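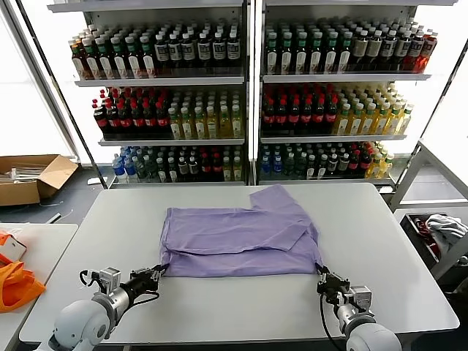

Two-finger gripper (cloth handling)

A two-finger gripper is the plain pinching kind of robot hand: two fingers that close on whatever sits between them. I've been comparing them on T-shirts since April, so this entry leans heavily on my own bench notes (sorry, suction fans!).

Types. I've tried two, the Grondov and the Galindo. The Grondov has stiff fingers and bites a hem nicely, but it loves to grab the table too. The Galindo gives a little, so it slides under a fold more easily – and then sometimes lets go halfway up. I ran 600 folds on each pair, and the Galindo dropped 4 fewer shirts. Not a huge gap, I know!
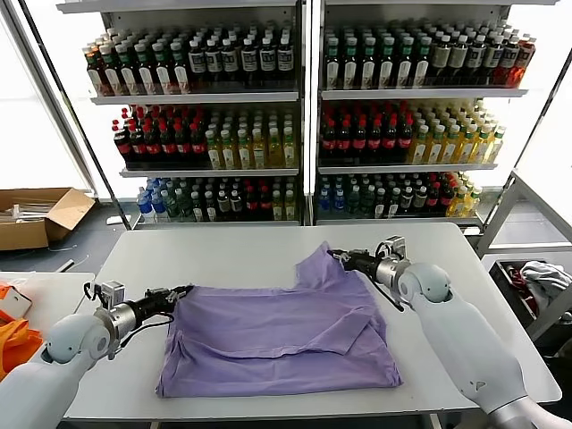
Corners are where the fun starts. Pinch too deep and you get a bunched lump that never lies flat again, so Wenceslao Esquivel and I settled on a 6 mm bite for thin cotton.

Cameras. A wrist camera sees the edge of the cloth much better than a head camera does, but its cable needs slack or it tugs when the wrist turns. I learned that one the slow way.

Controllers. I use Mindeno for both arms. Nicanor Escobedo swears by Nedcombe, and I haven't tried it on cloth yet.

See also: Suction cup, Bimanual folding, Wrist camera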